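An afternoon at the Nurbridge open day

Well, we did finally get to Nurbridge, on December 20, 2024, after a lovely slow drive past Umalwood and one wrong turning (mine). They'd laid on mince pies, bless them, and almost 280 visitors had put their names down.

My favourite part was the bedding room, where you show a robot its job by doing it yourself, with a gripper in each hand. I had five goes at the duvet and got hopelessly tangled!
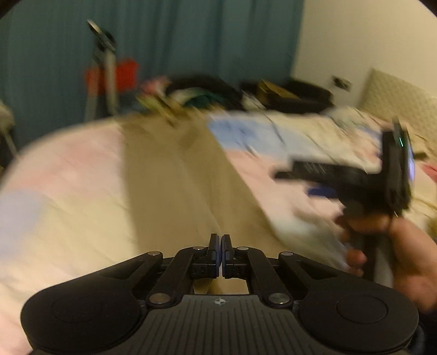
The talk upstairs

After tea, a very patient speaker from Petkov explained how our fumblings become lessons for the robot, and I followed nearly all of it. Do go if they run it again.

Comments (2)

Drarkness: My duvet corners beat me too. Was parking all right?

mossy338: Plenty of room round the back when we went.

Contact us | © Umalwood Days Out | Back to top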